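Vendale Two-Arm Table: Set-Up Guide
Section 6: Getting Ready for an Open Day

We love open days, and if your group is hosting its first one with the Vendale table, we hope you'll come to love them too. Please read this section all the way through a day or so ahead, preferably with a cup of coffee, and don't leave it for the morning when people are already at the door.

6.1 Before the doors open

1. Power up the arms 60 minutes before your first guests and let them run through the warm-up routine from Section 3.
2. Put out the basket and the household things you plan to use. Cloths and small bottles are old favorites of ours, and everybody has them at home.
3. Run the whole demonstration twice with no one watching.
4. Walk around the table and look at every cable. Anything that crosses a path where guests will stand should be taped down or moved. 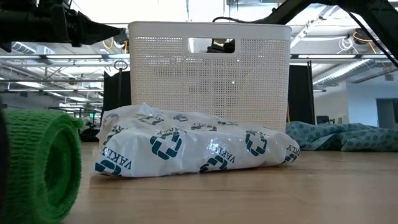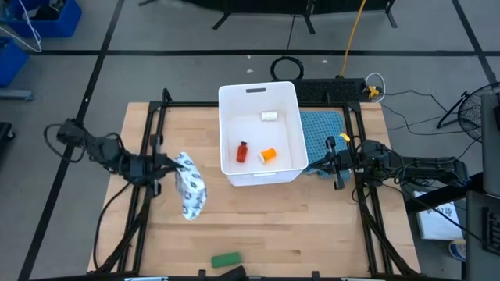 5. Mark the guest line on the floor. At our Clotemton open day we set it 200 centimeters from the table, and even small children could see perfectly well from there.

CAUTION: Guests must stay behind the line whenever the arms have power, even if the arms are standing still. The host with the stop button stays within reach of it and does no talking to the crowd. You really do need two people for this!

6.2 Running the demonstration

1. Say hello, show everyone the guest line, and point out the stop button.
2. Start with a cloth. Soft things fold and slump in a new way each time, and guests (grown-ups especially) tend to lean in and start rooting for the gripper.
3. Go on to the small hard items once the cloth is done.
4. Keep each showing to 15 minutes. Questions always run over, and they are the best part of the day, so leave plenty of room for them.
5. Between showings, press Pause, wait for the amber light, and only then reach in to reset the table.

Note: If an item gets dropped, let it lie until the pause. Guests don't mind a drop at all. At Vullholm we had one bottle go over the side on a Sunday afternoon, and it got the biggest cheer of the visit.

Note: Guests under 14 are welcome to try the hand controls with the arms set to Slow, as long as an adult host stands beside them the whole time. See Section 4 for the Slow setting.

6.3 Packing up

1. Send both arms to Rest and switch off the power at the base.
2. Gather the items into the basket and check them against your own list. Small ones like to roll under things.
3. Coil the cables loosely. If you have the Bangash cable kit, the long ties go on the arm cables and the short ones on everything else.
4. Wipe the gripper pads with a dry cloth. Don't use spray cleaner on them.
5. Write down anything that went oddly in the log at the back of this guide while it's still fresh in your mind.

If a gripper starts to squeak after a long day of showings, turn to Section 8 before you run the table again.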